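Students at Amham complete first stage of robot handling project

28 December 2020

Students on the engineering course at Amham College have completed the first stage of the Lesteo project, in which they record everyday table tasks by hand so that a robot arm can later be taught to repeat them. The work was carried out during the autumn term in the Corrigan Building.

A group of 20 students took part, working in pairs. Each pair was responsible for setting out its own table, keeping a written log and checking its recordings before they were handed in. By the end of term the group had submitted 2,481 recordings, of which 1,639 have been accepted for use in the next stage.

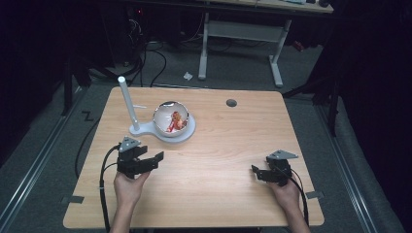
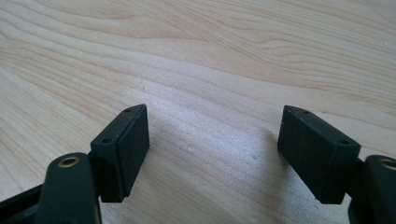

Table work with the hand-held grippers, Lesteo project.

Next stage

The accepted recordings will be used from the new year, when students will begin training on the college's own arm. A further 628 recordings are to be reviewed by the second-year group – the remainder have been set aside.

Tadhg Rafferty, who leads the course, thanked the students for their patience. "Much of this work is slow and has to be done again when a grip is not clean," he said. "The logs they have kept are of a good standard, and next year's group will be able to start from them."

The project will close in June with an open afternoon at the Grolstead campus. Families and local schools will be invited, and details of how to book will be published on the college website.

Students who wish to join the second stage should speak to their course tutor.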